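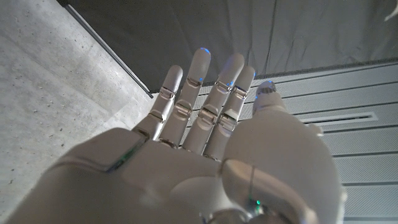 # Two Hands, One Box: My Project Report for Robotics Club

So my part of the Plalline project was supposed to be the easy part. Marlene Charbonneau, who runs our club, handed out jobs in February and I got "tabletop tasks," meaning I pick a thing for the robot to do with two hands, write it up, and collect enough tries that we can train on it. I figured I'd be done by spring break. I was not done by spring break!

The task I picked was boxing day (my name for it, Marlene hates it). One hand deals with a card, the other hand stays out of the way until it's needed, and there's a cardboard box in the middle plus some small stuff to clutter up the table. The whole thing has to be finished in 20 seconds or the try gets thrown out. I wanted something that sounded boring but had a thin object in it, because thin objects are where our old two-finger setup gave up completely last year.

## Getting the fingers to behave

I spent way too long on the hands. Each finger wants to close on its own schedule, and the thumb is the real boss. If the thumb comes in late, the card just gets pushed around and you end up chasing it across the table. If it's early, the fingers land on top of the thumb and the controller faults out, and then you wait for everything to come back up. (I did a lot of reading for history class during those waits.)

What finally helped was a pretty dumb change. I had the thumb move to its spot first and hold there, and then let the fingers come to it. I wrote that as a preset called Revine, and it's in the shared folder if anybody wants it. Please don't edit the original, make a copy. Somebody edited the original of Escobar, which was my preset for picking up the cars, and I lost a whole Saturday to figuring out why the pinky was curling backward from what I expected.

## The table

We put gray tape down to mark the work area so things start in more or less the same place. I reset the box and the cars by hand between tries, and I tried to be a little sloppy on purpose, turning a car one way or sliding the box over a bit. Marlene's point was that if every start is identical the robot learns my table and nothing else. Fair. My first 9 tries were all so neat that we tossed them.
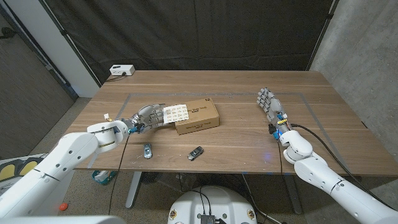 *Photo: Plalline project team / Robotics Club*

The card was harder than the cars by a mile. It's flat, it's light, and if the fingers squeeze too much it bends, so I got in the habit of using the side of the box as something to press against. I didn't plan that! I was driving the left arm one afternoon, got frustrated, shoved the card up to the cardboard, and the grip was suddenly way more steady. After that I did it on every run and wrote it into the instructions.

The right arm gets the open-hand pose while the left one works. We tried parking it lower and I kept bumping things, so up it went.

## Where it stands

I recorded 199 tries and kept 125. Most of the ones I threw out ran over time, and a bunch were me hitting the wrong pedal. The kept ones are labeled and sitting in Wekadis, which is our name for the club drive, in the folder with my initials.

Still on my list:

- relabel the tries where I started the timer late
- record a batch with the box turned sideways
- find a better way to route the wrist cables, they snag when I swing the left arm wide
- ask Marlene if I can have the Saturday slot again

If you're taking over tabletop tasks next year, come find me before you start and I'll sit with you for the first few runs. Bring something to read.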